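Clearing the Counter, Part Two
Oct 30, 2026
Filed under: Kitchen

A few of you asked how the counter was holding up after I moved everything in the spring. The short version is that it drifted. The mail came back, then the vitamins, then a bag of onions that sat there long enough to sprout. Last weekend I took everything off, wiped the marble down with dish soap and warm water, and started over.

I gave myself one rule this time. If I hadn't used a thing in the past month, it went in the hall closet or out of the house. The stand mixer went to Luana Rangel, who bakes more than I do. The blender is in the closet. The knife block went too, and the knives live in a drawer now.

The cutting board stays out in the middle. I used to store it upright behind the toaster and then never wanted to pull it out, so I'd cut things on a plate. It's a big board with a groove around the rim, and it's heavy. Leaving it flat takes up most of the work space, but that is the work space, so I don't mind.
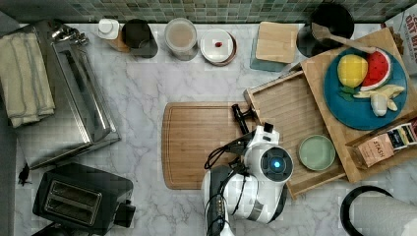

The counter as it is now. Toasters on the left, board in the middle, tea on the right.

The toaster and the toaster oven are next to each other on the left. I went back and forth on keeping both. Edivaldo Brandão, my neighbor, got rid of his toaster and says the oven does the same job. It does, but slowly, and I eat toast every day. I keep the folded towels over on that side as well, where I can grab one without walking around with wet hands.

Jars and canisters go along the back against the green tile, one row only. Once I let a second row start, I lose track of what's behind it. I also stopped buying matching containers. I had a set of 4 from Kustcombe with bamboo lids and two of the lids cracked the first January I had them. What I have now is a mix and it works fine.

The wooden tray was the best change. Small things that used to wander around the counter can go in it, and when I need the room I lift out the whole tray and set it on the table. The play food ends up on that side too. The lemon, the banana and the slice of watermelon have their own blue plate, and after trying a bin, a basket and a drawer I've settled on the plate. It's the only place they get put back.
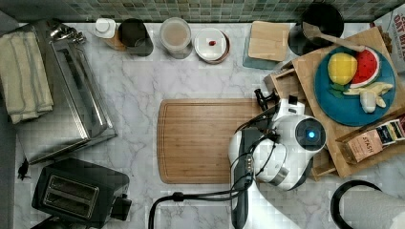

I still haven't solved the pot. It's black and too tall for the lower cabinet unless I take a shelf out, and the shelf is holding the baking pans. For now it sits in the back corner with the wooden spoon across the top. Elaine Amaral suggested a hook rail under the upper cabinets, and I looked at one from Tornwood, but I'd have to drill and I'm not sure what is behind that tile.

Other things left to do: find a spot for the oat boxes, which are too tall for the cereal shelf, and go through the tea. I have a lot of loose packets and I only drink two kinds. The rest I'll bring to work and leave in the break room.

The whole job took most of a Saturday morning, plus another hour on the closet. I'll post again once I've decided about the rail.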